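December 1, 2025
Shelter log and journal, Saledton Evacuation Center

The center opened to residents of the Gelley valley shortly before dark, following the county's order to leave all homes east of the creek. The fire had crossed the ridge road during the afternoon, and the wind was stronger than the morning forecast had suggested. Families came in by car for the most part. One household walked the last stretch after leaving its vehicle behind a fallen tree, and arrived with a dog, two carriers and one suitcase.

Intake was carried out at the north doors. Each household was asked for a street address, the number of people in its party, any medicine needed within the next day, and the names of relatives who had not yet been reached. Pets were entered on a separate sheet. The center's standing rule is that no family is to be parted from its animals overnight if the building can hold them, and the side hall was opened for this purpose. Sixteen dogs and a smaller number of cats were settled there by the time the evening meal was served. Two of the dogs did not care for one another and were moved to opposite ends.

The line at 2144 Polák Road, which serves as our telephone contact for missing family members, was busy until late. Calls were answered in the order received. Several callers asked whether their houses were standing. Staff had been instructed to give no answer to that question, and did not. The only reliable source is the fire department's own survey, and that had not begun. It is a hard thing to say to a person many times in one evening, and the staff who did so should be given a later start tomorrow.

Soup, bread and hot drinks were provided by the kitchen in Kolbridge, which sent its van over the southern route. Up to 50 more meals have been promised for the morning. 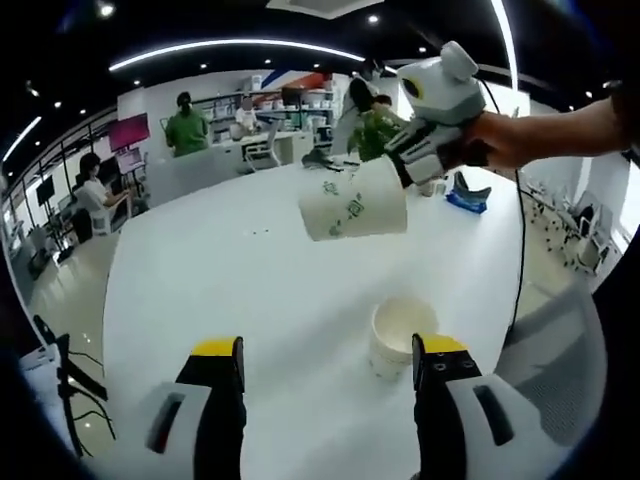
Sleeping arrangements

The main hall was set with cots in rows, leaving a wide aisle to each exit. Families with infants were placed nearest the washrooms. Older residents were offered the reading room, where the floor is carpeted and the lights can be turned down. We had 20 cots fewer than the plan calls for, the balance having been lent out in April and not returned. Mats from the school were used to make up the difference. I have noted this for correction.

Quiet hours were announced and were largely kept. A number of the adults did not lie down at all. They stood by the west windows, from which the glow could be seen over the hill, and spoke in low voices. It did not seem right to ask them to move. A few of the children slept at once, fully dressed, with their shoes on.

One family had left home with so little warning that the parents could not agree on which door they had used. They had gone first to the house of a neighbor, found it empty, and continued on foot through smoke to the fire road, where a passing truck took them down. The mother asked for paper and wrote out the whole route, with times, while it was fresh in her mind. She asked that a copy be kept at the center. It is in the desk drawer with the intake sheets. 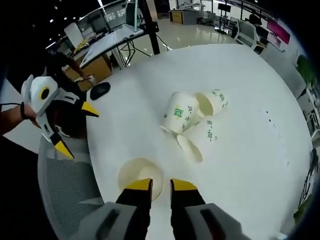
Matters for the morning

Masks to be given out at the doors before anyone goes outside. The air reading was poor at every check tonight.

The pharmacy in Saledton has agreed to open early for residents who left without their medicine. A driver is needed.

The Gelley road remains closed in both directions. No passes are being issued, including to owners of livestock, though the county will take down the location of any animals left in fields and send it to the crews.

The returned-cot question should be raised with the Kolbridge office in writing.

The generator ran without fault through two short losses of power. Fuel is at half and should be filled before noon.

I walked the building once more after midnight. The side hall was calm apart from one old hound that rose each time the door opened and lay down again when it closed. His owner had brought her mat in beside him. The overnight staff had changed over, and the telephone had been silent for a little while. The wind had dropped somewhat and was coming from the north.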